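## 4. Setting Up the Two-Arm Bench in the Simulator

This section is for club members who have finished Section 3 and have the Wuver simulator installed on their own laptop or on one of the club machines. You will load the kitchen scene, bring up both arms, and move them to the start pose for the pick tasks.

The Casado team task uses the same scene, so keep your copy clean.

### 4.1 Before you start

- Log in with your club account. Guest accounts can open scenes but cannot save them.
- Close any other Wuver window. Two copies running together will fight over the same port.
- Have your team folder ready. If your team does not have one, ask Consuelo Herrero.

### 4.2 Load the scene

1. Open Wuver and choose **File > Open Scene**.
2. Go to the shared folder **Sturnstead** and pick **kitchen_two_arm**.
3. When the program asks for a seed, type `679` and press Enter. All teams use this seed for practice so that results can be compared.
4. Wait for the status bar to read **Ready**. On the older laptops this can take a few minutes. Do not click in the window while it loads.
5. Choose **File > Save As** and save the scene in your team folder under your team name.

**Caution:** Do not save over the shared scene. If you do it by mistake, tell Emiliano Sotomayor before the next meeting so he can restore it.

### 4.3 Bring up the arms

1. Open the **Robots** panel. Both arms should be listed with a gray dot.
2. Select the first arm and click **Enable**. Wait for the dot to turn green.
3. Do the same for the second arm.
4. Set the speed slider to 11 percent for both. Leave it there until your team has passed the collision check in Section 5.
5. Click **Home All**.

**Note:** If one arm stays gray, disable both, reset the scene, and start again from step 1. Enabling the second arm first causes this most of the time.

### 4.4 Move to the start pose

1. In the **Poses** list, choose **mat_hover**.
2. Click **Preview**. A ghost outline of each arm will appear.
3. If the outlines do not touch the table, click **Go**.
4. Compare your view with the one below. Both grippers should point down over the dark mat, close to each other and clear of its surface. The red block should be at the left end of the mat, with the slender gray tool just to the right of it.

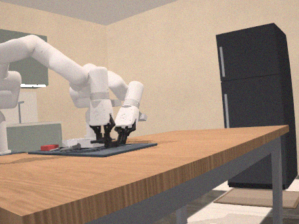

*Figure 4-2. Both arms at the start pose over the mat, kitchen scene.*

5. If the block or the tool is somewhere else, click **Reset Objects**. Do not drag objects by hand. Dragged objects keep a small leftover velocity and will drift during the run.
6. Click **Save Pose** and enter your team name.

**Caution:** The fingers work close together in this pose. Do not jog one arm sideways with the other in place. Raise it first, then move it.

### 4.5 If something goes wrong

- **Arms shake at the start pose.** The physics step is too large. Open **Settings > Physics** and set substeps to 4.
- **Block falls through the mat.** Reset the scene and check the seed.
- **Camera view is wrong.** Press **2** to return to the bench view.
- **Log file will not upload to Flotel.** Save it to your team folder and try again at the next meeting.

Go on to Section 5 once your team's pose has been saved.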